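How to make a fused bead brooch from your own design

The first brooch I made out of fuse beads curled up like a potato chip and fell off my coat on the bus. The ones I make now stay flat and stay on. This is the method I use, start to finish, for a brooch small enough to wear on a lapel or a denim jacket. Allow an evening, plus a night for the glue to cure.

What you need

Mini fuse beads (the 2.6 mm kind)
A square mini pegboard
Fine tweezers
Baking parchment
A dry iron
Masking tape
Two heavy books
A brooch back with a safety catch
Two-part epoxy
Felt for the backing, and small scissors

You can use the larger 5 mm beads, but a face or an animal needs a lot of them before it looks like anything, and the result is more coaster than brooch. I buy my minis in bags from a craft shop called Kula. Stick to one brand within a piece. Different brands melt at different rates, and you end up with some beads closed over and others still standing open like little tubes.

Drawing the design

Rule up a grid on paper, or use a spreadsheet with the columns narrowed until the cells are square. For a first brooch I suggest 19 beads across. That fits easily on one board and gives you a true centre column, which helps with anything symmetrical.

Colour in the cells. Start with the outline, then the largest areas, then the details. Keep the palette to five or six colours. Skin, fur and fabric each want a main shade and one darker one for shadow, and that is usually plenty.

Check for weak spots before you go any further. A bead that only touches its neighbour at a corner will snap off. Any thin part, such as a whisker or an earring, needs to be two beads wide or else sit against a background colour. My friend Elmarie Mkhize puts a full row of black around every design for this reason, and hers have outlasted mine.

Placing the beads

Tape the board down so it can't slide. Sort your colours into separate dishes or trays before you begin. Pick up each bead with the tweezers by its rim and set it on the peg. Work from the centre row outward, and tick off each row on the chart as you finish it.

When the design is complete, look at it from across the room. Mistakes in a face are hard to see up close and obvious from a few steps back. Swap out anything that looks wrong now. You can't do it later.

The tape method

Ironing minis straight on the board will warp the board sooner or later. I tape them first.

1. Lay strips of masking tape over the beads, each one overlapping the last by a few millimetres.
2. Rub the tape down firmly with the back of a spoon.
3. Poke a hole through the tape over each bead with a pin or an awl. This lets the hot air out. It's tedious, but skipping it gives you bubbles.
4. Turn the whole thing over onto a flat surface and lift the board away. The beads stay on the tape. 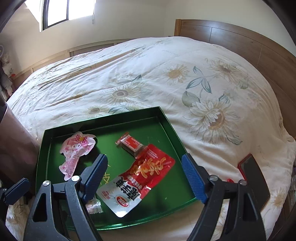 Ironing

Set the iron to medium with the steam off. Put the taped piece on a hard, heat-safe surface with the open side of the beads facing up, and cover it with parchment. An ironing board is too soft for this. I use an old cutting board with a folded tea towel on it.

Move the iron in slow circles for 10 seconds, then lift it and look through the parchment. Repeat until the holes in the beads have shrunk to half their size. Keep the pressure light, or the rows will shift.

Put a book on top straight away and leave it until the piece is completely cool. Peel off the tape, turn the piece over, cover it again and iron the other side the same way. Then it goes back between the two books for at least an hour. Cooling under weight is what keeps it flat.

Choose which side will be the front. I prefer the side that was ironed second, with a slightly more open texture. Natanael Bezerra, who sells his at the Murton market, melts the front fully closed so it looks like enamel. Either is fine.

Backing and pin

Trace the brooch onto felt and cut just inside the line. Cut two small slits where the ends of the brooch back will come through. Roughen the back of the beads with fine sandpaper and wipe off the dust.

Place the pin above the middle of the brooch. If it sits dead centre or lower, the top will tip forward when you wear it. Mix the epoxy, glue down the metal bar, then glue the felt over it with the pin coming out through the slits. Leave it overnight with the catch open.

Wear and care

Don't leave a finished brooch on a car dashboard or a heater. Wipe it with a damp cloth if it gets grubby. If a bead comes loose, a dab of epoxy from the back will hold it.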